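Morkimine Reports Results from Two-Arm Simulation Study

NAMURLEY, September 9, 2018 — Morkimine today released results from a study of how well a two-arm robot can learn household handling tasks in simulation when the colors and textures of the room keep changing. 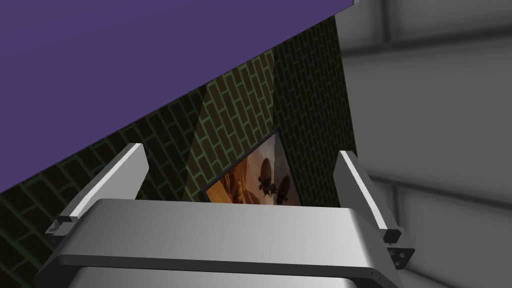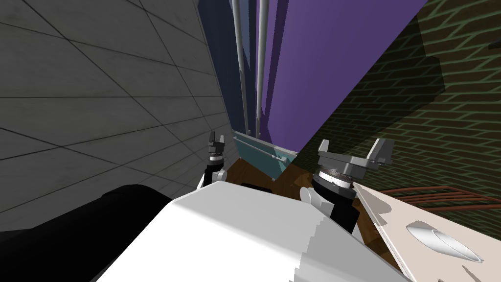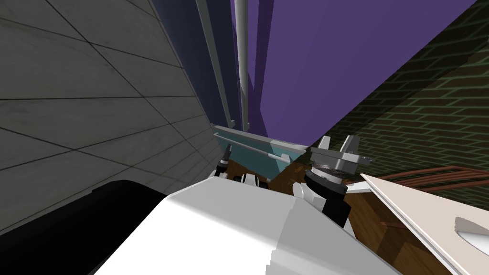
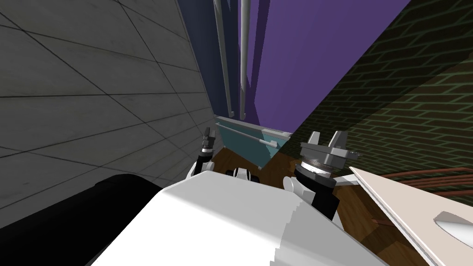 Rendered views from the Morkimine simulation study.

The control method, named Pellora, was trained on 2,000 simulated runs. Wall, floor and panel finishes were drawn from a set of 335 textures. It was then tested on 800 further runs in rooms it had not been trained on. Success rates stayed within 10 percentage points of those in the training rooms.

"We wanted to know if the robot was learning the task or learning the wallpaper," said Emlyn Mostyn, who led the study. "The results are good, but placing long, thin objects is still the weak spot."

Tests on hardware — a two-arm platform at the Hedlund workshop — are planned for December.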